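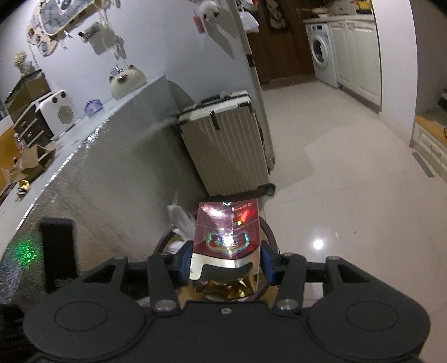 Revised handling rules for home sessions with the hand-held grippers apply from Tuesday, June 8, 2021. The main change concerns wrapped and boxed goods. Anything with foil or thin film, such as the small gift box with crumpled gold foil between the blue finger pads, is to be gripped on its firmest part and closed on slowly. If the wrapping tears, stop and log it – don't swap in a fresh item halfway through a run.

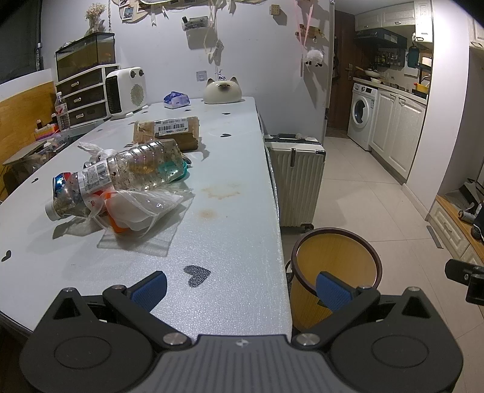
Household belongings stay where the resident keeps them. Operators may move an item only if it is on the task sheet, and must put it back afterwards. Shipping labels and family photos count as personal information under the Solloser code, so recordings go through the Willia masking step before anyone outside the project sees them. Finger pads are wiped down between homes, and pivot screws are checked at the start of each shift.

The May draft drew 700 comments, most of them on labels. Questions go to Iulian Zamfir at Unside.

Filed under: Standards & Safe Practice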